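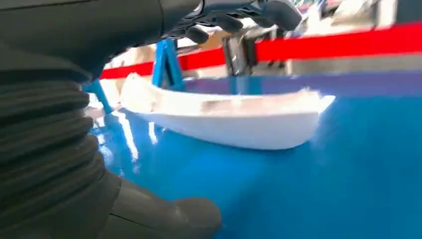
Seit ich wieder Akkordeon übe, träume ich nachts von Bässen, kein Witz! Imke Oltmanns hat mir ihr altes Instrument geliehen, und jetzt sitze ich jeden Abend nach dem Essen in der Küche und quäle mich durch den Walzer, den wir im August beim Sommerfest in Gedau spielen wollen. Vier Seiten, drei davon kann ich so halbwegs. Mein Problem ist der Balgwechsel, immer zu früh, immer mitten in der Phrase. Inzwischen sehe ich überall nur noch Balgfalten, auch an dem dunkelgrauen Ding da über der blauen Fläche, Falte über Falte, und ich denke sofort: aufziehen, Luft einteilen, Handgelenk locker!

14. Juni 2026, und draußen ist es endlich warm. Heute Vormittag war Probe bei Leonora. Ronaldo hatte die Noten vergessen (schon wieder) und hat einfach nach Gehör mitgebrummt, was ehrlich gesagt besser klang als meine rechte Hand. Leonora stellt das Metronom auf 105, ich komme auf dem Tempo gerade so bis zum zweiten Teil, dann purzelt alles durcheinander. Irén meint, ich soll den Mittelteil eine Woche lang nur links spielen. Na gut. Macht ungefähr so viel Spaß wie Fenster putzen, aber sie hat ja meistens recht.

Danach noch mit Katherine Eis essen gegangen, Pistazie und Zitrone, und viel zu lange geredet. Sie überlegt, ob sie im Herbst Klarinette anfängt. Ich hab natürlich sofort ja gerufen!

Jetzt tut mir die linke Schulter weh, der Riemen sitzt noch zu tief. Morgen Imke anrufen und fragen, wie sie den immer eingestellt hat. Und Waschmittel kaufen.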